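Asunto: Re: [masa-madre] Pan de centeno que se me queda apelmazado

Hola a todos, y gracias, Yupin, por animarte a escribir.
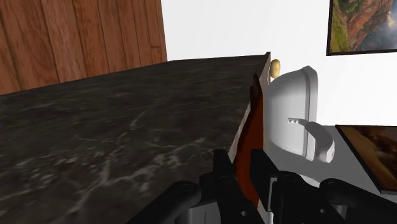

*Encimera oscura veteada, con pared de madera al fondo (render)*

Yupin Srisuk escribió el miércoles:

> Llevo 4 hogazas con la harina de Otard y todas salen húmedas por dentro.
> Las dejo 50 minutos en el horno. ¿Pongo menos agua?

Yo no tocaría el agua todavía. El centeno es así de pegajoso, y la primera vez que lo trabajé pensé que me había equivocado de saco (¡qué disgusto!). Prueba a dejarlo 20 minutos más, bajando el horno a 190 grados, y luego ten paciencia - toda la que puedas - antes de cortarlo. Yo espero más de un día, envuelto en un paño, y la miga cambia muchísimo.

Si aun así no te convence, mezcla un poco de trigo de Figueroa, que es lo que hago cuando vienen mis sobrinos, porque el centeno puro no lo quieren ni con mantequilla. ¿Y qué molde usas? El mío es un Sirkholm viejísimo, estrecho y alto, y le tengo mucho cariño.

Ya nos contarás. Un abrazo grande,

Sunee Thongsuk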